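# Questions we get asked about hiring the Flaltness Hall

Hello and welcome! We get a lot of the same questions by phone and at the front counter, so we've put the answers in one spot. If you've never hired a hall before, please don't feel silly asking anything at all — most of the people who book with us are planning a birthday, a wedding or a club night for the very first time, and we're happy to talk it through for as long as you need.

Last updated February 7, 2019

## How many people can the hall hold?

The main hall is licensed for 200 people standing, and quite a few less if you want everyone sitting at tables with a bit of elbow room. If you're doing a sit-down meal with a dance floor, come and have a look before you send out the invitations, as it's much easier to picture once you're standing in it. The Nasevon Room at the back is smaller and cosier, and suits a christening lunch, a book club or a meeting where people need to hear each other.

## What does it cost?

A full day and evening in the main hall is $596. If you live in the shire, or you're booking for a local club or school, it's $544. Both prices include the kitchen, the tables and chairs, and the heating (which you'll be very glad of in winter, believe me). The Nasevon Room is charged by the hour, and the rate depends on the time of day, so give us a ring and we'll work it out with you.

## Do I need to pay a deposit?

Yes, we ask for half when you book, and the rest two weeks before your event. There's a bond as well, and it goes back to you once we've had a walk through the next morning. In all but a handful of cases people get the whole lot back.

## Can I do my own catering?

Of course you can, and plenty of people do! The kitchen has a big gas cooker, a bench down the middle and a fridge you could nearly park a car in. Bring your own tea towels, though, and your own sharp knives, because ours have seen better days.

If you'd rather put your feet up, we have two caterers who know the building well. Srithong does a beautiful Thai banquet and is very good with vegetarians and people who can't have nuts, so long as you let them know early. Posto does wood-fired pizza from a trailer that sits out on the gravel, and it's a real favourite for birthdays and end-of-season footy nights. You book and pay them directly. You're also free to bring in anyone else you like, provided they're registered and can show us their certificate.

## What about alcohol?

You can bring your own for a private party. If you're planning to sell drinks or charge at the door, you'll need a permit, and those can take a good few weeks to come through, so please start early.

## How late can we go?

Music off at 11.30 and doors locked at midnight. We do have neighbours, and they're a patient bunch, so we try to look after them. It helps a lot if the side doors are kept shut once the band gets going — the back ones can stay open for air, as they face the paddock.

## Can we decorate?

Please do! There are hooks along both walls and a rail above the stage for fairy lights or bunting. We only ask that you don't use sticky tape on the painted walls or nails in anything, and no confetti or glitter, inside or out. Candles are fine in a jar or a glass holder.
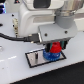
You're welcome to set up from nine in the morning on the day. If the hall is free the evening before, we'll often let you in then at no extra charge, though we can't promise it until the week of your event.

## Is there parking, and is it easy to get around?

There's a gravel car park beside the hall and more room on the grass when it's dry. Two spaces right by the ramp are kept for people with a permit. The ramp takes you straight into the foyer, the accessible toilet is the first door on your left, and there are no steps anywhere except up to the stage.

## What do we have to clean?

Stack the chairs, wipe down the tables, sweep the floor and take your rubbish with you. We do the mopping and the toilets. The brooms live in the cupboard next to the kitchen, behind the urn.

## What if I have to cancel?

Life happens, and we'll always try to move your date before anything else. With a month's notice you'll get your deposit back in full. After that we keep it, unless we can fill the day with another booking. September is closed for floor sanding, so we can't move anyone into that month.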